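Cahier de labo, juillet, 8 h 40
Suivi RT-qPCR eaux usées, station de Zoltdale

Reprise de la série interrompue. Échantillons composites 24 h reçus à 4 °C, glacière conforme à l'ouverture (sonde à 5,1 °C, limite 8). Lot numéroté 411 dans le registre, 19 flacons de 500 mL. Deux étiquettes peu lisibles, recopiées avant aliquotage, numéros vérifiés sur la feuille de tournée.

Concentration : PEG 8000 / NaCl, agitation une nuit, centrifugation 12 000 g, 4 °C. Culots de taille normale sauf pour le point Vik aval, nettement plus brun que les autres. Repris dans le même volume de tampon, à surveiller pour l'inhibition.

Extraction sur colonnes, élution 100 µL. Témoin de processus (coronavirus bovin) ajouté avant concentration. Rendements entre 11 et 34 %. Vik aval à 6 %, sous notre seuil de 10 %. À refaire depuis l'aliquote de réserve.

11 h 15. Plaque 1 lancée, cibles N1 et N2, triplicats. Gamme étalon de 10 à 10^5 copies par réaction. Pente N1 : -3,38, R² 0,997. Pente N2 : -3,61, R² 0,991, efficacité 89 %, juste sous le critère. Je soupçonne la dilution 10^1 de N2 : un puits sur les 3 sort à Ct 38,9, les autres à 36,2 et 36,4. Gardé dans le fichier brut, exclu du calcul, mention portée dans la colonne remarques. Nouvelle pente N2 sans ce puits : -3,49.

Blancs d'extraction négatifs. NTC négatifs sur les deux cibles.

14 h 05. Essai d'inhibition : dilutions au 1/5 et au 1/10 de tous les extraits. Écart de Ct attendu au 1/10 : 3,3. Vik aval donne 1,9, inhibition nette. Graveck entrée donne 2,8, acceptable. Les autres entre 3,1 et 3,5. Pour Vik aval, ne pas rapporter la valeur non diluée.

Normalisation par PMMoV faite sur la même plaque que d'habitude. Le signal de Graveck monte en brut et reste plat une fois normalisé. Pluviométrie du bassin demandée avant de commenter la courbe. Ne pas transmettre de tendance sur ce site avant de l'avoir.

Tableur Dollorero : la macro d'import décale encore les colonnes quand un nom de site contient un tiret. Corrigé à la main pour 2 lignes. Il faudrait renommer les sites dans le fichier de plaque.

Reste à faire
Ré-extraire Vik aval, avec étape d'élimination des inhibiteurs.
Refaire une gamme N2 à partir d'une aliquote neuve d'étalon.
Commander des embouts à filtre 20 µL, dernière boîte entamée.
Vérifier la date d'étalonnage de la P10.
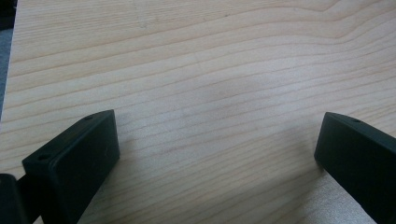

16 h 50. Extraits rangés à -80 °C, tiroir du bas, boîte 411. Résultats de la plaque 1 sauvegardés sur le serveur, statut provisoire jusqu'à la nouvelle gamme N2.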